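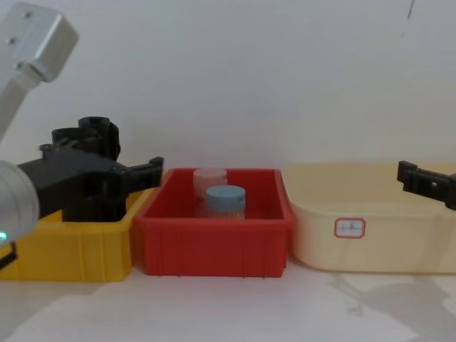 Edible Decorations Checklist: Summer Party Table

Filed under: Summer Parties, Edible Decorations, Checklists
387 shares

Revised in June after the garden party at Owino. The list has 12 items and covers cakes, biscuits, fruit pieces and sugar decorations set out for guests to help themselves. It does not cover hot food or the barbecue. Each item is marked OK, Action or Not applicable, with the comment recorded at the Owino table printed underneath. Work through it before guests arrive and again when the table is topped up.

Part A: Ingredients and decorations

1. Every decoration on a cake is either edible or can be seen at once not to be.
Status: Action
Comment: Sugar stars and plastic stars were used on the same tray and were the same size. Plastic stars taken off. Where both types are needed, keep them on separate cakes.

2. Glitter and lustre dust are labelled edible, with an ingredients list on the pot.
Status: Action
Comment: One pot was marked "non-toxic" only. Non-toxic does not mean edible. The pot was put back with the craft supplies and the cupcakes it had been used on were withdrawn. The Bimeo pots carried a full ingredients list and were kept in use.

3. Fresh flowers are a known edible variety, grown for eating.
Status: OK
Comment: Violas and borage only. Florist's flowers and garden centre plants are not accepted, whatever the variety, as they may have been sprayed.

4. Cocktail sticks, cake pop sticks and wired flags are counted on to the cake and counted off when it is cut.
Status: Action
Comment: Flags were pushed right down into the sponge on the lower tier. Leave enough stick showing to grip. Wires must never go directly into cake; use a food-safe pick.

5. Small round items are cut down for young children.
Status: OK
Comment: Grapes quartered lengthways. Marshmallows cut into small pieces. Hard sugar pearls kept off the children's tray altogether.
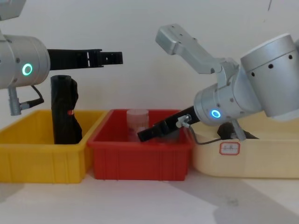 Can royal icing be made with raw egg white for a party table?
It is better made with dried or pasteurised egg white, which sets just as hard and can be served to guests who should avoid raw egg.

6. Allergen cards are in place and match what is on the plate.
Status: Action
Comment: Card for the Kemetti shortbread did not mention almond. The recipe was changed after the card was printed. Cards should be written from the recipe actually used, on the day it is used. Put the card in front of the plate and do not lean it on the food.

7. Food colouring is from a bottle or tube with a legible label and within its date.
Status: OK
Comment: Gel colours in red, white and blue checked. An old liquid blue with a rubbed label was thrown away. Deep red buttercream should be mixed the evening before, as the shade darkens on standing and less colour is then needed.

Part B: The table

8. Cream, custard and soft cheese toppings are kept in the fridge until serving.
Status: Action
Comment: Berry tartlets were put out at 3 p.m. with the dry biscuits, well before guests were due. Bring chilled items out in small batches and write the time on the batch slip. Anything left out for more than 2 hours is not returned to the fridge. In strong sun use a shorter limit. Fruit arranged in a flag pattern on whipped cream is treated as a chilled item even where the cream cannot be seen.

9. Covers are available and are used between servings.
Status: OK
Comment: Mesh domes over open plates, lidded tins for spare biscuits. Wasps were present near the lemonade. Moving the drinks to the far end of the lawn cleared most of them from the cakes.

10. Stands and tiers are stable when loaded on one side.
Status: Action
Comment: The Rumov three-tier stand tipped when the top plate was emptied from the front only. The centre rod had not been fully tightened. Retightened and tested with a full load. Place heavy items on the bottom tier and light ones (meringues, sugar shapes) on top. Grass is not a suitable base for any tiered stand, even under a folding table; set a paving slab or a board beneath the legs first.

11. Candles and sparklers are kept clear of paper toppers, bunting and icing flowers.
Status: OK
Comment: Candles lit on one cake only, indoors. Indoor cake sparklers were not used. Garden sparklers are never to be put in food. A bowl of water was placed within reach.

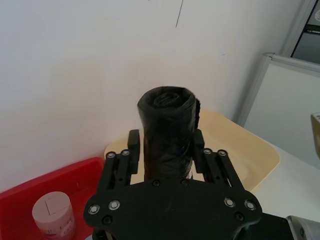
Roll of black bags.

Part C: Clearing up

12. Waste points are ready before the first plate is served.
Status: Action
Comment: Only one bag had been put out, tied to the table leg. It filled early and used cocktail sticks split the side. Keep a fresh roll at the serving end, and drop sticks and wires into a lidded tub first. Double the bag where melting ice or fruit syrup is expected. 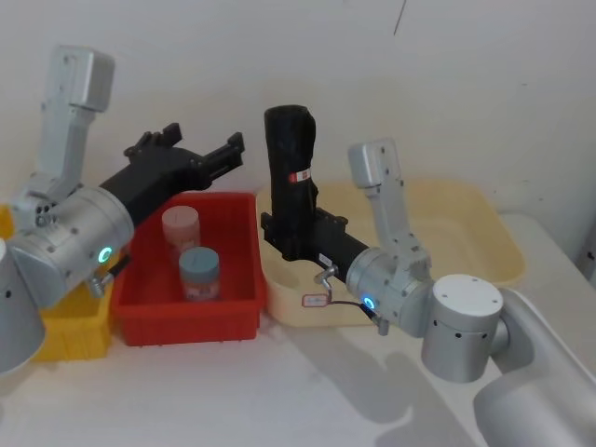 Leftover decorations should be sorted as the table is cleared, before the tablecloth is lifted. Most losses at Owino came from good toppers being folded up inside it with the crumbs. Small plastic bins are suitable and are easier to wipe out than cardboard boxes. Three lined up on a white tabletop, as shown, make a workable set: one for picks and flags to be washed, one for unopened sugar decorations, one for paper items still fit to use. Having one in yellow, or any colour that stands out, helps with the washing-up pile. Loose sugar pieces that have been on the open table are thrown away and are not put back in the jar.

Notes on marking

Any item marked Action must be put right before the table opens. If it cannot be put right, remove the food or decoration concerned and leave the space empty. Items 1, 2 and 6 should be checked by someone who did not do the baking. Not applicable may be used for items 3 and 11 where there are no flowers or candles. It should not be used for item 6, even when every guest is known to the household.

Keep the completed sheet with the recipe cards. The Owino sheet will be used as the starting point for the August table, with item 10 checked first.

2 comments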